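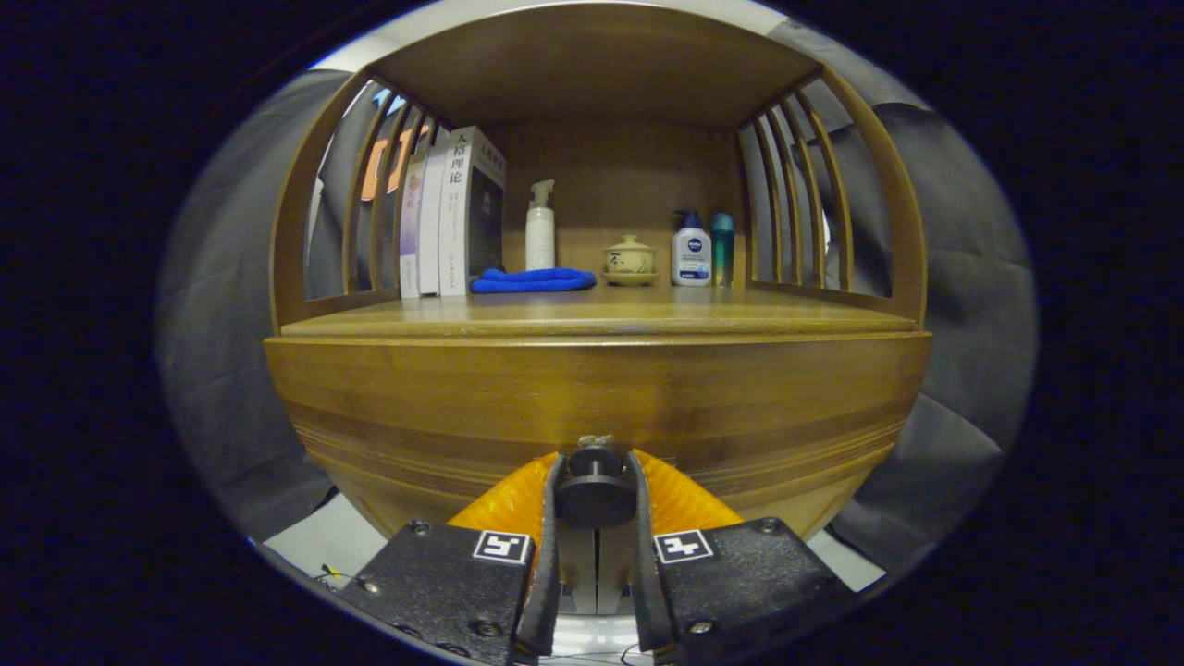
October 20, 2023

Day 10 of the no-sugar business and I remain unconvinced. Thenmozhi says the headaches pass after the first week. Mine arrived in the second, so either I'm doing it wrong or the first week was a grace period. She has now sent me the link to the Kurian plan, which is the one she did in July, and which costs 279 dollars for what looks to me like a list of vegetables and a weekly pep talk. I read the free part twice. It says my body is "asking for balance". My body is asking for a date scone.

I will say the sleep has been better. I will also say that the neighbours' dog went to live in Hindholm at the start of the month, and I know which of those I'd put my money on.

Rang Mum after lunch. She's been told to walk 2,000 steps before breakfast and wanted to know whether going up and down the hall counted. I said I couldn't see why a step would care where it was. She's bought a tracker for it, an Urkix, and it congratulated her while she was grating a carrot. So she grated another one. I told her that was cheating and she said it was the watch's fault for being gullible.

Long talk after that about Dad's cholesterol tablets, which he's decided he doesn't believe in. I was in an awkward spot there, having spent the morning not believing in things myself. Told her he should at least have it out with the doctor before he stops, and not with the bloke at the bowls club. She said she'd pass it on, in the voice that means she won't.

Went to the free talk at the Clelard centre at four. "Eating for a Calmer Mind." There were 20 chairs and more people than that, so I stood at the back near the urn. The speaker was pleasant enough and knew how to use a microphone. She had a graph with no numbers up the side. One line went up and the other went down and we were meant to be impressed by where they crossed. A man near the front asked what the units were and she said it was more of an illustration. He wrote that down, or wrote something down.

She lost me properly at the part about colours. Orange food for optimism, apparently. I ate nothing but mandarins for most of my first winter in this flat and I was miserable.

To be fair to her, there was a bit in the middle I thought was sensible. Eat at the table. Don't eat while reading the news. Have your tea at the same time most nights. No graph for that one. My grandmother would have said the same and not charged, although the talk was free too, so I can't hold that against it. The charging comes later — there was a clipboard by the door for the "six-week journey", and I saw a fair few names on it. I didn't add mine. I did take a lemon slice off the tray on the way out, which means either the organisers don't listen to their own speaker or it was a test. Ate it on the tram. So Day 10 ends there, I suppose, or I count it as Day 10 with an asterisk.

Headache gone by the time I got home. I'm not drawing any conclusions from one slice but I notice I'm quite willing to when it suits me.

Thenmozhi messaged at eight to ask how the talk was. I said the biscuits were good. She said there shouldn't have been biscuits. I said that's what I thought. She wants me to give it until the end of the month before I judge, and I've said yes, mainly because arguing with her by text takes longer than going without.

Ate tea at the table. Lentils, the last of the silverbeet, no radio. It was very quiet and I finished in no time at all. Can't say my mind was any calmer. Washed up straight afterwards though, and I don't usually.

Need to ring the chemist about Mum's script. Also bin night, and I've missed the last two.

Recent entries
Day 6, and a word about oat milk
The physio and the rubber band
What the label on the muesli says
Dad versus the blood pressure machine
Starting Monday, allegedly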